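**Diane Ross**
10 Nov 2018

I moved out of a two-bedroom into a one-bedroom in April and said I'd post about how I got rid of most of my stuff. It took until now to finish. Thread.

**2/** The moving company, McKinnon, quoted by weight. The first estimate came out at 3,000 pounds. I live alone. I went back through every closet that night.

**3/** Books were the heaviest part, so I started there. I kept the ones I'd reread, plus anything with handwriting in it. The rest went to the library sale on Grudov Street. They take hardcovers but no textbooks and no magazines.

**4/** Boxes: get small ones. A big box full of books can't be lifted by one person, and the bottom goes. I threw out the two giant wardrobe boxes I'd been saving since college.

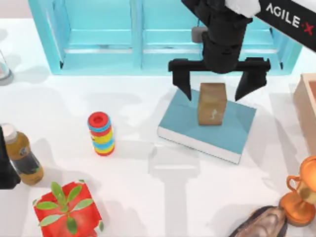 Small brown cardboard box on top of a closed book.

**5/** Label the side of the box, never the top. Once they're stacked you can't read the top. I wrote the room and one word: "kitchen, pans." Long lists on a box don't get read by anyone, including me.

**6/** Papers took longer than the furniture. I had nine years of utility bills in a file drawer. I kept the tax records, the lease and the car title. The shredding place charges by the bag and I filled four.

**7/** My sister Imen took the dining table. We agreed on that before I listed anything online, and I'd suggest doing it in that order. I had strangers asking about a table that was already promised and I felt bad about it.

**8/** Storage in the new place is where I changed my mind. I was going to buy closed cabinets so I wouldn't have to look at anything. In my old place closed cabinets are how I ended up with three can openers. Open shelves make me deal with it. A turquoise unit with three compartments, one shelf board across each, would be plenty for what I have left. Leave it empty for the first week and see what you go looking for.

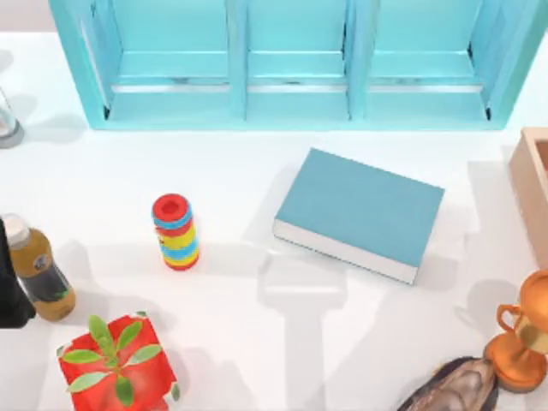
**9/** Reading is still the one thing I buy too much for. My rule now is one book out at a time, and it stays out until I finish it or give up. A closed hardcover sitting on a white table in front of bare shelves is hard to ignore. I'm on a long history of the Verumeck canal and it's slow going.

**10/** Final weight on the truck was a lot less than the estimate and the bill went down with it. I still have one bag of cables I can't identify. If you know what a flat gray plug with a notch on one side goes to, please reply.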